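12 March 2025

Wednesday, and I am very tired, but I want to write a little before I sleep, because in June I will not remember how these days were.

I started the packing. I know it is early. The new place in Cornport will be ready only when the old people there leave, and they do not say exactly when. But Dede Sowah told me on the phone that everybody who waits until the last week will break something, and she has moved more times than any person I know, so I listen to her. She also said to begin with the things I don't need every day. I said yes, yes, and then I began with the bottle, which is the thing I am most afraid of.

The bottle is the green one from my uncle's house. It has no value in a shop. When I was a child it stood in his window and in the afternoon there was a green spot on the wall, and I used to put my hand into the spot. After the funeral my cousins took the furniture and the radio, and they asked me what I wanted, and I said the bottle. They thought I was being polite.

So I wanted to learn how to wrap glass in the correct way before I wrap the rest of the glasses and cups. I watched 2 videos in the morning and they did not agree. The first woman said the bubbles must look inside, to the glass. The man in the other video said outside. I decided for inside, as my mother always did it with the bubbles inside, and she sent parcels to three countries.

The bubble wrap is from Kunberg, the store near the bus station. I bought the roll of 60 feet and I was ashamed in the line, it was so big that a child asked his father what is that. Now I think it may not be enough. You roll it around a thing a few times, you fold the ends, and already a long piece is gone. It also has its own will. I put it flat, it came up again. I held it with my elbow and looked for the tape, and the tape was on the floor — of course — so I had to let go and start from the beginning.

The neck of the bottle is the difficult part. The body is easy, you just roll. But at the neck the wrap stands away and there is air below it, and I thought that this must be the place where it will break. I made a small separate piece only for the neck, like a scarf, and then the big piece over all. It became very fat. Deok-su Ra came at lunch to bring back my ladder and he laughed and said it looks like a baby. Then he held one end for me, and with two persons it goes much better. He did not stay long, he had to be at work at 2.

He also gave me good advice about the box. I wanted to put the bottle standing up, and he said lay it down if there is enough filling on every side, and do not press. Press is what I always do. I want the box to be closed, so I press. He worked one winter in the warehouse of Gralteck and he said they had to drop a packed box in front of the boss before they could pack alone. I will not drop mine.

The white peanuts are a different problem. I love how they look and I hate them. They stick to the sleeve, to the hair, one was in my tea cup later (the mug was not even near, I believed). Mrs. Idahosa from downstairs gave me a full bag of them last month, she keeps everything from her deliveries. I wrote to her to say thank you, and she asked if I want more. I said let me finish these first.

For the labels I wrote GLASS on paper with big letters and then I was thinking for too long if I should write also what is inside. In the end I wrote a number. I made a list in the blue notebook, where number 18 is still the last line, and that is only the kitchen and my books. I have not put the winter clothes or the pictures from the wall. When I read the list it looks like I own very much, and when I look at the shelves it looks like I took nothing away.

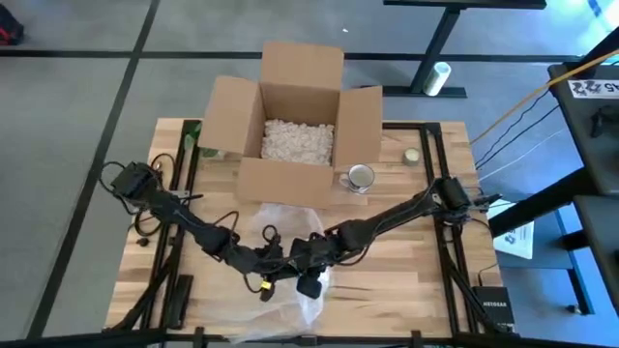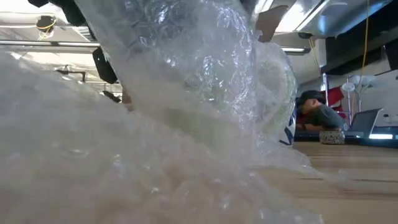 Packing day, first the box with the peanuts, then the bubble wrap from close.

Tomorrow I must buy more tape, the wide one, and ask Dede if she still has the thing that cuts it. Also call about the electricity. My hands smell of plastic even after washing two times — I will try with lemon.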